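Packing and admin help wanted, Bikevar spare parts

Part time, 19 hours a week, term starts September. Possible extra in the run up to Christmas if you want it, fine if you dont.

We sell bike spares by post. Brake pads, cables, odd sized axles, mudguard stays, the bits shops stopped keeping. Small unit on the Burkamari estate, behind the tile place. Bus stops at the gate, parking is a scrum after 9am.

What you'd be doing:
Printing the day's orders and picking them off the shelves
Packing, weighing, labels, getting sacks ready for the 3.30pm collection
Answering emails, mostly "will this fit my bike"
Returns. Checking them, restocking, refunds
Stock count once a month, 3,150 lines at the moment so bring a podcast

Mornings mostly packing, afternoons at a desk. Orders go through Temeo, which is a bit old fashioned but you'll pick it up in a day or two. Full training given on that. 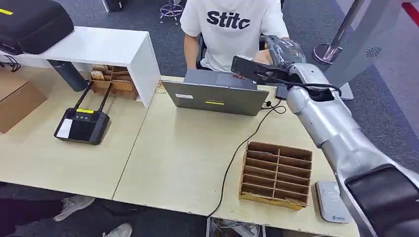
Desk and laptop, with the white shelf alongside.

What we need from you:
Neat and quick, can read a part number without swapping the digits
OK on your feet for a few hours and lifting boxes up to 8 kilos
Polite emails, decent spelling (better than ours)
Knowing bikes is handy, not essential. If you can tell a Presta valve from a Schrader you're ahead of most applicants

Pay is hourly, paid monthly, rate sent out with the application form. Holiday pro rata, pension after the usual wait. Staff discount on everything incl. tyres. Tea, coffee, a heater that works. Secure bike parking indoors obviously.

Hours can be split over three or four days, tell us what suits. School hours possible. No weekends.

To apply: short email with a CV or just a few lines on what you've done before, plus when you could start. Put PACKING in the subject or it ends up in with the customer queries. No agencies please, we wont reply.

Or drop a note in by hand, Unit 34, Burkamari estate, any time before 4pm. Ring the bell twice, its quiet.

Closing when we find the right person so dont hang about. Everyone who writes in gets an anwser.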